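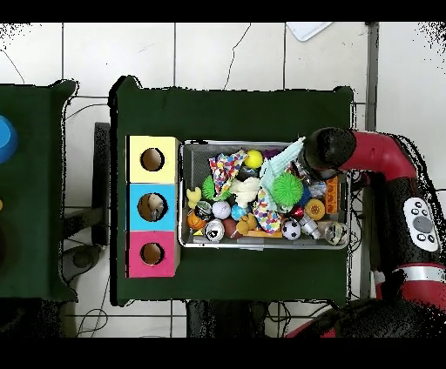

Decoupling capacitors: what the rules are worth
Jan 5, 2023
By the course instructor

"One 100 nF per pin" is repeated everywhere. Ask who measured it, and on what board.

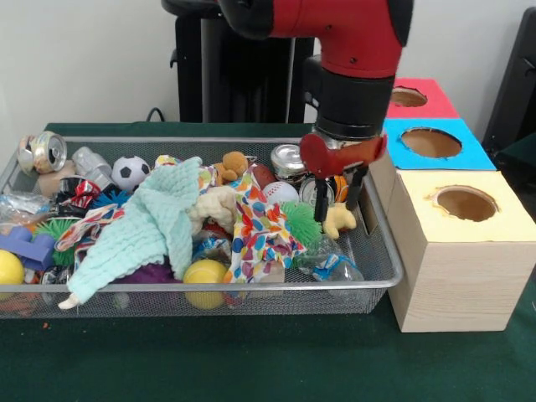 Halness Electronics Department

Above its resonance a capacitor behaves as an inductor. Adding a smaller value in parallel may help, or may give you a new impedance peak.
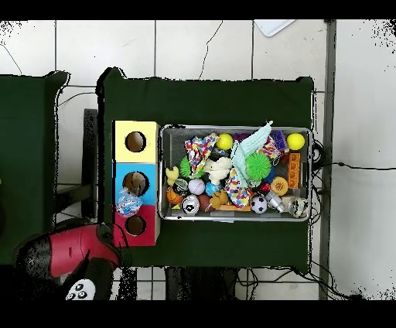 Ferraro objects that the old rule has never hurt a design. Maybe. Would anyone have noticed?

Plot impedance for 2 values before the February lab.

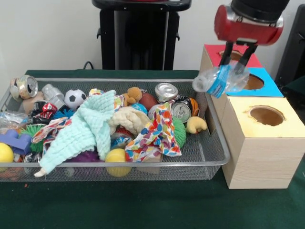 Gralley would skip the plot and trust the datasheet, whose curve leaves out your vias.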